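Nevevine Workshop, build group minutes
Monday evening, December 23, 2019

Present: Ese Odukoya, Ebuka Amadi, Rakiya Afolabi, Adi Ginting, and me (Bakari Mosoti, typing as fast as I can, so please forgive the spelling). We started late because Adi had the door code written down wrong. Again!

November minutes
Read and approved. Rakiya wanted it noted that she did return the crimping tool, and Ebuka found it in the drawer while we were talking, so that's settled. Sorry, Rakiya.

The bed-making build
Most of the evening went here, which I think we all expected. Ese took us through where the hand-held grippers stand. She's happy with how they feel in the hand now, and she wants to stop fiddling with the shells and get on with cloth. Ebuka still thinks the straps are too stiff for people with small hands (I tried one and I'm on his side, for what it's worth). We agreed he can redo one strap and we'll try it against the old kind before anybody touches the rest.

Then a long chat about what to practice first. Adi wants to go straight to pulling a sheet flat across the whole bed. Ese would like to begin with small crumpled pieces and work up, and I went back and forth about three times, as I do. In the end we went with Ese's plan for the first couple of weeks, and Adi gets his big sheet after that.
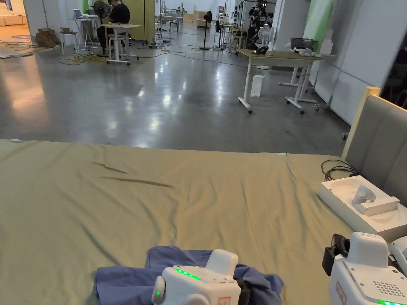

The bed corner, with grippers, the blue cloth and the open controller box.

Cables got their own ten minutes. I said my piece about the ones running over the floor and Rakiya said hers, and they were more or less the same piece. We'd like them taped down or moved along the wall before the open evening. Adi will do it if someone buys the good tape. He also asked that whoever opens the controller box puts the controller back in its tray at the end of the night, and I'd like to second that in writing.

Naming. Yes, we did this one too. Ebuka put up Vallov and Ese put up Prerkden, and we voted, and Vallov won three to two. I voted for Prerkden and I'm being very grown up about it.

Logging
Rakiya has been saving our practice runs and we're at 132 so far. She'd love to get to 295 before we change anything big, so we have a fair before and after to look at. She asked everyone to write the date and their initials on the sheet by the laptop. Only 27 of the runs have initials at the moment and most of those are hers, bless her. If you remember doing one, go and fill it in!

Money
Not much to say. We paid for the new batteries, and Ebuka is still owed for the screws and the foam. I'll pay him back this week.

Any other business
Adi asked if we could get the heater looked at. Everyone said yes very quickly.
Ese is away for the first week of January and is leaving her key with Rakiya.

To do
Ebuka: one softer strap, ready to try
Adi: cables, once there's tape
Me: tape, and Ebuka's money
Rakiya: copy the runs onto the spare drive
Ese: write out the small cloth exercises so we can start while she's away

We finished a bit after nine. Next meeting is in January, same room, and Ebuka is bringing the snacks.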